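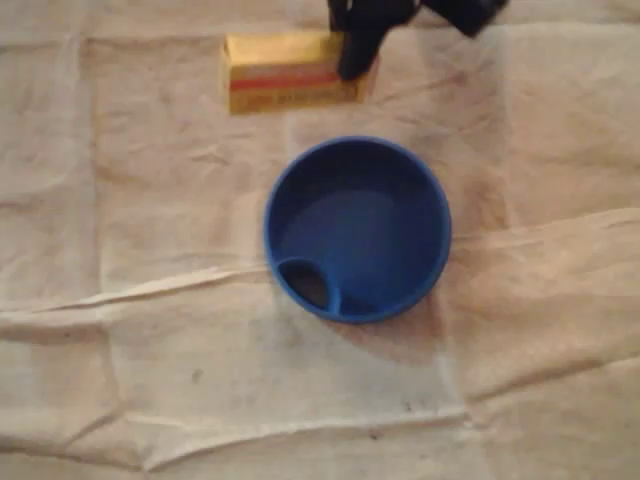
Chapter 6 Closures and Cartons

Most of the packaging in an ordinary home does one of two jobs. It closes something, or it encloses something. A lid closes the open top of a cup, jar, or tub. A carton goes all the way around what it holds. The two are made differently, and they are studied separately in this book. A round lid such as the blue plastic one has a raised rim and a recessed center panel, and the small dark opening sits just inside the rim. The yellow box has flat faces that meet at straight edges, and its front carries a red stripe and a band of print.

Section 6.1 deals with lids. You will learn to measure a rim, to tell a press-on lid from a threaded one, and to sketch a lid from above and from the side. The side view matters most — a rim that looks simple from above can have several steps in it.

Section 6.2 turns to cartons. Students will open a small box along its glued seam, lay it flat, and trace the blank. Keep the tracing. It is used again in Chapter 7, where the Jorent method of folding is introduced.

For the exercises you need a ruler marked in millimeters, a pencil, plain paper, and 50 sheets of light card for each class. Collect lids and boxes from home before the first lesson, and wash any that have held food.

Key terms: rim, panel, vent, blank, seam, face

Copyright Valtham School Books. Contact the publisher. Back to top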